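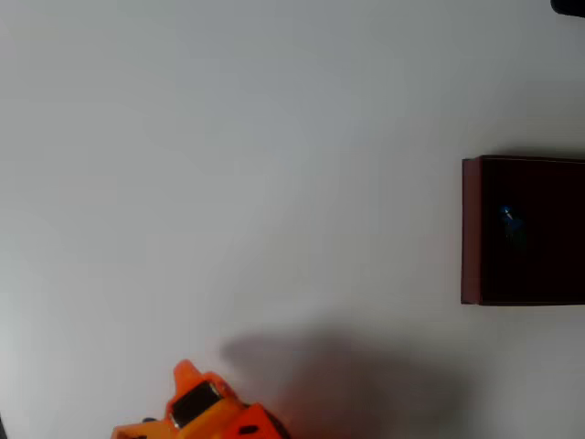
# Against the compartment tray

For most of the past decade I sorted small parts into divided trays. The last one, a Stilberg, had 41 compartments and a hinged lid. I stopped using it in November and now work from open boxes on a clear white table. The change has been an improvement, and I think the usual advice on storing small things is wrong.

The advice assumes that finding an item is the slow step. In my own work, which is mostly re-stringing and mending for the Judia market, finding takes very little time. Putting back is slow. A tray with 41 compartments asks for a decision each time something is returned to it, and the decision is made at the end of a job, when attention is poor. I once emptied mine and sorted the contents again from scratch: 1337 pieces, of which 100 were in the wrong place.

An open box asks for no decision. It also tolerates being nearly empty, which a tray does not. One blue piece in the bottom of a dark red box is easy to pick out, and there is room for fingers on every side of it. The same piece in a narrow compartment has to be tipped out or fished for with tweezers.

Colour matters more than size. Pale boxes are sold as the sensible choice, and for black or brown parts they are. For anything bright or glossy I prefer a deep maroon, although the depth of the box becomes harder to judge by eye. The table should be plain and light - patterned laminate of the Takuritz sort hides dropped beads very well.

There are limits. Open boxes collect dust and cannot be carried upright in a bag. Anyone keeping more than eight on one surface has rebuilt the tray at a larger scale. Amaral makes a lidded version, but the lid needs both hands and I leave it off.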